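Courses > Service Robotics > Part 2 > Chapter 7
Print this page | E-mail this page

CHAPTER 7
Buying a Practice Kit: The Vulletano Drawer Set

By Jacqueline Caron and Inès Cordier

Before you start: read Chapter 2 again, the part on grippers. Quick read, you'll need it.

Drawers look easy. They aren't, not for an arm. Small handle, short pull, and a box on top that shouldn't get bumped. So a lot of firms now sell drawer work as a software kit, rooms and furniture included. Dorkard has one, Lacroix has one. We picked Vulletano because the basic license is $200 and it runs on a plain school laptop. Setup took us 13 minutes. The manual is thin and teh index is wrong in places.

What you get: the room, the arm, a wood cabinet, things to stack on it. What you dont get: any help with grip force. Big gap, see 7.2.

Look at where the gripper is relative to the cabinet front. Sketch it before reading on.

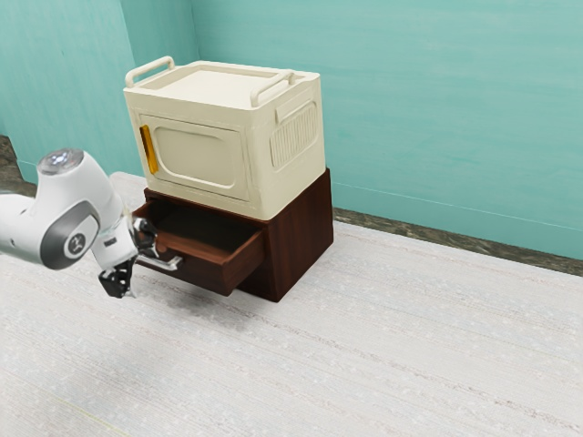 Drawer partly out, gripper at the bar handle. 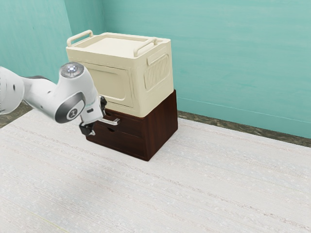
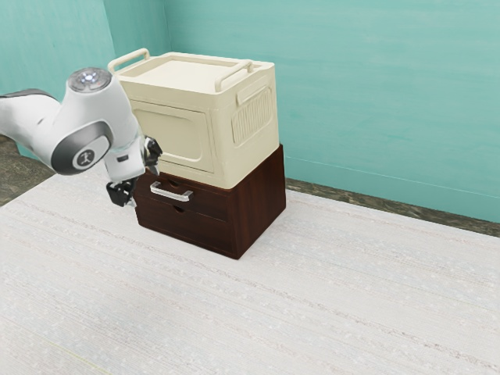
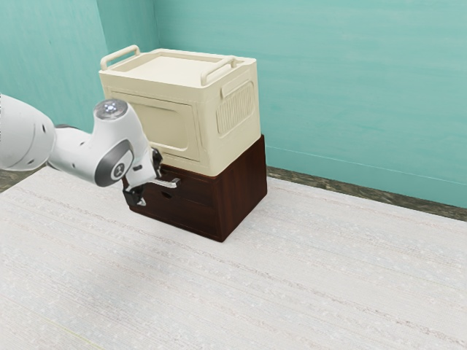
7.1 Reading the Spec Sheet

Start with the license terms. Then reach, then gripper opening. Write down the units, Vulletano mixes them.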